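Why Glazes Craze, and Why It Can Take Months

The fine network of lines that appears in the glaze of an older cup is called crazing. It is a stress failure. Glaze and clay body are fired together, bond at high temperature, and then shrink at different rates as the kiln cools. If the glaze shrinks more than the body, it ends up in tension, and glass is weak in tension.

Barbara Pawłowska, who runs the test kiln at the Zalewska pottery, treats the problem as arithmetic. Each oxide in a glaze recipe contributes to its thermal expansion. Sodium and potassium push the figure up. Silica and boron bring it down. A glaze that crazes straight out of the kiln usually has too much of the first pair, and the ordinary correction is a small addition of silica, ground fine enough to melt fully. 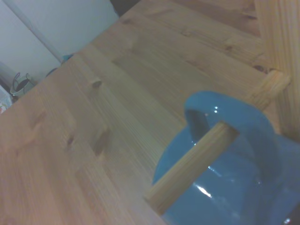
Delayed crazing is harder to catch. A porous body takes up moisture from the air and from washing, and it swells slightly as it does so. The swelling is small, but a glaze with little compression in reserve cannot absorb it. Ware fired in August may pass inspection and show its first lines the following winter.

The workshop test is thermal shock. Pawłowska moves a sample from boiling water to ice water, dries it, and rubs ink over the surface to bring out any cracks. She repeats the cycle 31 times before a recipe is approved. Lech Sadowski, a materials engineer at Polbridge, prefers steam under pressure, which forces moisture into the body and imitates aging more directly. The two methods do not always agree — a dense stoneware can fail the first and pass the second.

Overcorrection has its own cost. When the glaze is under too much compression it can lift from rims and edges in sharp flakes, a fault known as shivering. Sadowski considers it the more serious of the two, as the flakes can end up in food. His advice is to change the silica in small steps and to fire a full set of test tiles at each step, with the same clay and the same cooling schedule used in production.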